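Study Abroad Board > Language tests > Retake or wait?

skye_b
Missed my writing score by half a band, again. I've got a conditional spot at Niderberg for the October intake and the resit is 273 bucks. Do I rebook now or ask for a remark? My tutor, Jui-lin Chiang, reckons remark. Thoughts?

kandix
Remark! I did it and went up half a band, and they refunded the fee. Took 12 days.

heriberto_c
Gotta disagree with kandix. Mine came back exactly the same and I'd lost the good test dates by then. Rebook, and write an essay every arvo till you're sick of it. I did 50 of them (rubbish, mostly, but my timing got heaps better).

kandix
Fifty essays is a bit much mate. She's only half a band off.

heriberto_c
She's missed it twice!

skye_b
You're both right lol. Has anyone tried emailing admissions for an extension?

kuohua_k
Yep, Niderberg gave me three extra weeks. Ask for Pao-chu Yeh, she's lovely. My list from the night before the last test, if you do resit:

1. Passport, same one you booked with
2. Water bottle, label off
3. Shirt and jumper on a hanger by the door

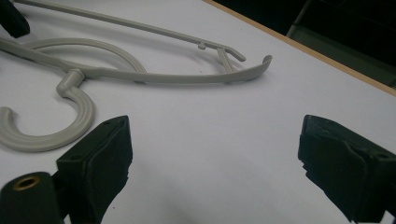
4. Bus times written down on paper
5. Bed by ten, no practice tests!

skye_b
Legend. Emailing her now, and I'll book the resit anyway.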